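Practical Unit 4: Care and Setup of the Hand-Held Gripper Pair
Course notes prepared by Geetha Pai, Tusurley training room

Before you read this unit, please finish the unit on camera mounting. I will use the words "left unit" and "right unit" for the two grippers of one pair. Left and right are always from the side of the person who holds them. Last term two groups used it the other way and their files had to be renamed by hand.

4.1 What belongs to a pair

A pair is two grippers with the same pair number, two marker cubes, and the head camera which is registered with them. Pair 2 is the one we use in class. Do not take the left unit from one pair and the right unit from another, even if they look the same. The distance between jaw and cube is measured for each unit and saved in its own settings file.

The cube is the most delicate part in practice. The gripper itself can survive a small knock, but a cube which has turned a little on its mount gives a wrong position for the whole session, and the software does not complain. In February In-ho Song lost 238 recordings in this way. The cube had been put back after cleaning with one screw not fully tight.

4.2 Inspection before start

Do these steps in order and write the result in the pair log.

Hold the gripper body in one hand and try to turn the cube gently with two fingers. It must not move at all. If it moves, go to 4.4.

Look at each printed face under the room light. Scratches on the white border are acceptable. Scratches that go into a black square are not.

Open and close the jaws ten times. The movement should feel even from the beginning to the end. A hard point near the closed position usually means dust in the slide.

Compare both units. The left and the right should need the same force. This is a matter of feeling, and you will learn it after some days.

4.3 The start position

Stand at the near edge of the table, so close that you can reach the far side without bending much. Hold both units out in front of you, jaws forward, above the floor and not yet above the table. Keep still until the tracking program shows both cubes in green. Then you can begin to move.

Many students lift the units too high, because they want to see them well. The camera is on the head, so the comfortable place is lower than you expect. Other students let the wrists fall to the inside, and then the marker faces turn away from the camera. Keep the wrists straight.
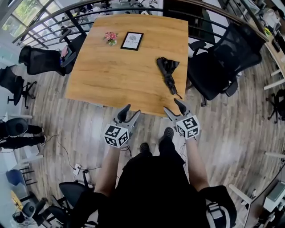

Figure 4.1. Both units held out in front of the table, jaws forward, cubes toward the camera.

Compare your own view with Figure 4.1. Notice that marker patterns can be read on both cubes and that the hands are not in front of them. The objects on the table have no influence on the inspection, and you do not need to arrange them the same way.

If one cube stays red for longer than a slow breath, lower both arms and start again. Do not shake the unit. Shaking does not help the program, and it loosens the mount.

4.4 Refitting a cube

Work at the bench for this, not at the recording table. Remove the screws and put them in the dish. Wipe the mounting surface with a dry cloth - no alcohol, it makes the plastic cloudy. Set the cube so that the small notch looks to the jaw side, and tighten the screws crosswise, a half turn each time. After this the unit must be calibrated again. Marta Skoryk keeps the calibration board in the Emel cabinet, second shelf.

4.5 Cleaning and service interval

Jaw slides are brushed after every 200 recordings. Use the soft brush only. No oil, please, even if the slide makes a noise. Dong-geon Byun will change the slide if brushing does not help. Write the counter value in the log when you brush; the last entry for Pair 2 is at 274, so the next brushing is at 474.

4.6 Homework

Make one full inspection with a partner and exchange logs. Bring the signed page to the next lesson. Read also the short text of Gun-woo Do about worn marker faces, which is in the Rorkton folder.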